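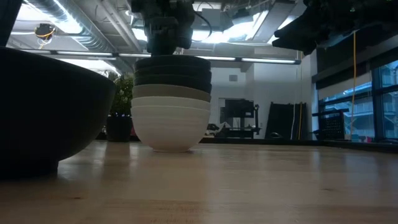
What is the hardest part of painting somebody's dog from photos?

Getting the eyes right, by a mile. Fur forgives you, and so does a nose up to a point, but if the eyes are a fraction too far apart the owner is looking at some other dog.

I found that out in March, when I'd finished what I thought was a lovely portrait of my aunt's old collie and she said, very kindly, "Who's this?" So for my project I decided to paint three dogs, all in acrylic, all from photos, and to keep a proper diary of where each one went wrong.

My sitters

Montes is a greyhound, Pineck is a wire-haired something-or-other (his owner says terrier, I have my doubts) and the third is my aunt's collie again, because I wanted another go at her. I asked the owners for photos and got 196 of them! Most were taken from above, which gives every dog a huge head and tiny feet, so I asked for new ones at the dog's own height, near a window, with the flash off. That got me 10 I could really work from.

How I went about it

I drew each head on cheap paper first, then went over the back in soft pencil and traced it onto the canvas. After that came a thin brown wash, darks first, and the eyes before anything else. My tutor, Vittoria Barbieri, made me turn the canvas upside down every half hour, and I grumbled about it until I saw that Montes had one ear growing out of his neck.

Pineck's coat was a nightmare. I started off painting every single hair with my smallest brush and he looked like a doormat (sorry, Pineck). I scrubbed that back, blocked in the big clumps with an old flat brush with splayed bristles, and only put in single hairs round the eyebrows and beard. Much better, and it took one evening where the first try had taken four.

For the greyhound I had the opposite problem. There's hardly any fur to hide behind, so every bump of the skull shows, and my greys kept going dead and chalky. Mixing them from blue and burnt orange with no black at all warmed him up nicely.
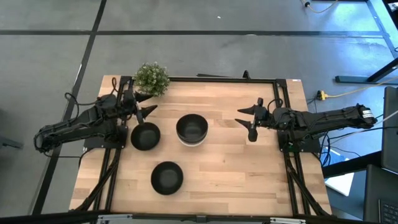 What the owners said

I showed the three paintings at the Jerncombe open evening and asked each owner to tell me the first thing they noticed, before I'd said a word. Montes's owner went straight to the way he holds his head when he hears a biscuit tin, which I was thrilled with. Pineck's owner liked the beard but thought the ears were too tidy, and she's right. My aunt looked at the collie for ages and then asked if she could take her home that night, so I never did get round to varnishing that one.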